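Subject: Re: [runora-quilters] Quilting a big one on a small machine
From: Gobnait Costello
Date: 27/09/2022

Hello all, and a special hello to the new people who joined after the Risunstead show (lovely to meet so many of you!).

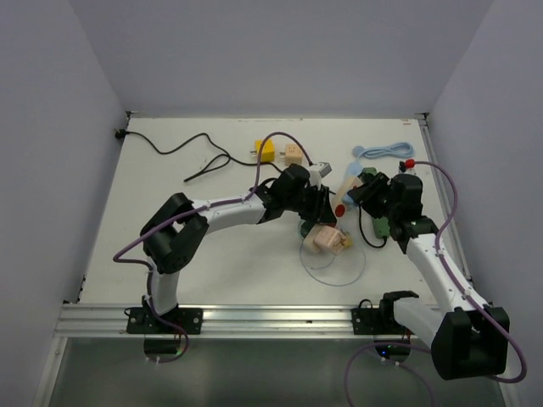
I've been meaning to answer Sikder's question for days and kept getting called away from the computer, so forgive me if someone has already written to her privately. Her message is copied in so you don't have to go hunting for it.

> Hi everyone,
> I've finished piecing my first queen size top, the blue and
> cream one a few of you saw in August. I was going to send it
> out to a longarmer but the quote came back at $485 plus the
> batting and I nearly fell off my chair. Has anyone quilted
> something that size on an ordinary domestic machine? Mine has
> a fairly small throat and I'm worried I'll get halfway and
> hate it. Also, do I baste with pins or spray? I've only ever
> done cot quilts and I pinned those.
> Thanks, Sikder

Sikder, yes, you can do it, and I'd have a go if I were you. I've done three queens and one enormous king on my old machine, and the king was the only one that made me cry (it was January, it was 38 degrees and I had a wool batting across my lap, so I blame myself entirely).

$485 does sound like a lot, but do ask whether that was for custom work. An all-over pattern from the woman at Pirelberg, the one with the shop behind the bakery, cost me $171 for a generous double last year. She did have a waiting list of 8 weeks, so if it's for Christmas you'd want to ring her now. I don't mind saying I've sent quilts out when I was sick of the sight of them, and I've never once regretted it.

If you do keep it at home, my biggest piece of advice is to get the weight of the quilt up off the floor. I push my sewing table into the corner so there's a wall behind it and another on the left, and then I put the ironing board beside me at the same height to hold whatever is trying to slide away. It's the dragging that wrecks your stitches and your shoulders. Don't bother rolling it up tight like a sausage the way the old books tell you, either. I did that for years with bicycle clips, and it was like wrestling a carpet. Just scrunch it and make yourself a little flat nest in front of the needle, and move the nest along as you go.

On basting, I've gone back to pins. Spray is quicker, I'll grant you, and Mum swore by it, but it made me cough and there was a sticky patch on the laundry floor for months. I put a pin about every hand's width and start in the middle. Leave them open when you take them out and they're ready for next time, which saves your fingers no end. If the backing is pieced, press those seams open so you haven't got a ridge running down the centre.

For the quilting itself, straight lines with the walking foot! Start with one long line down the centre, turn the quilt and do one across, and then you've got it anchored and can work outwards one quarter at a time. Wavy lines are even more forgiving, and I think they'd look gorgeous on your blues. Lengthen your stitch to 3 or so, and change your needle before you begin (a 90/14 has always suited me). Wind more bobbins than you think you could possibly need. I used eleven on the king.

Do an hour at a time and then get up and put the kettle on. Mine took most of a winter and I was quite sorry when it was finished.

While I'm here, whoever left a pair of orange-handled snips at my place after the binding day, they're in the blue bowl by the front door. And does anyone still have the guild's copy of the feathers book? I had it down as lent to somebody in August and I can't for the life of me read my own writing.

If you'd like to borrow my walking foot, Sikder, it's a low shank and you're welcome to it. Come and have a cuppa and we'll see if it fits.

Much love to all,
Gobnait

--
Gobnait Costello
Runora Quilters, PO Box 3077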